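Gallery: Folding and Storage at the Ruvosard Linen Room
Posted in May by Cirillo Office of Public Programs
Filed under: Galleries > Textile Care
Print this page | E-mail this page

The Ruvosard Linen Room in Brirport prepares 800 garments a month for loan to area sports clubs. The gallery presents the folding table and the articles handled on it.

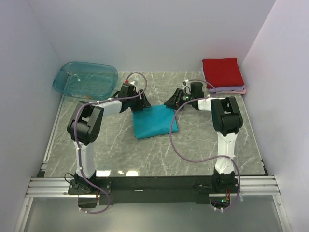
Teal cloth folded flat on the veined gray work surface.

Hems are checked before an article is folded. Stray threads are trimmed and seams

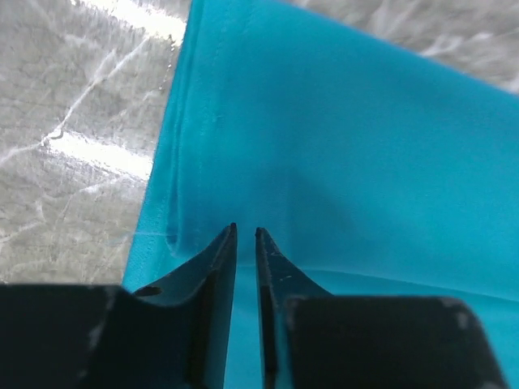

are laid straight, so that each stack sits evenly on the shelf. Articles with open stitching go to the Karness mending desk.

Mesh panels are smoothed by hand and never pressed. 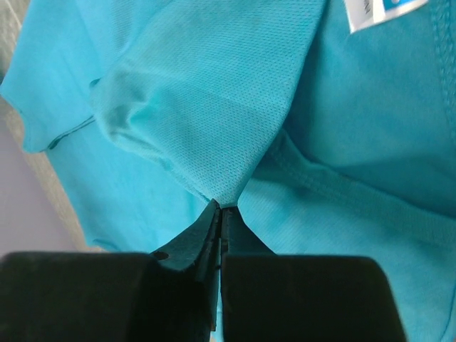
Containers

Translucent teal plastic, with a rounded corner and a curved rim. Light scuffs do not affect use.

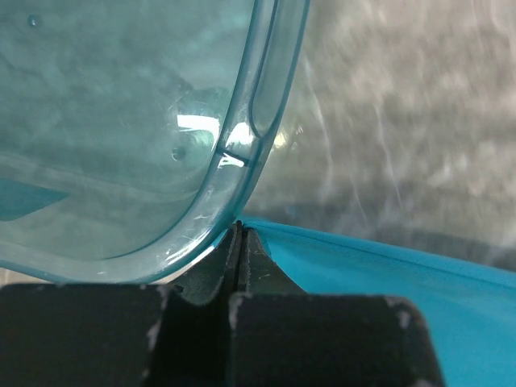 Brirport Rowing writes that its shirts now come back in the right sizes and stay folded in the locker.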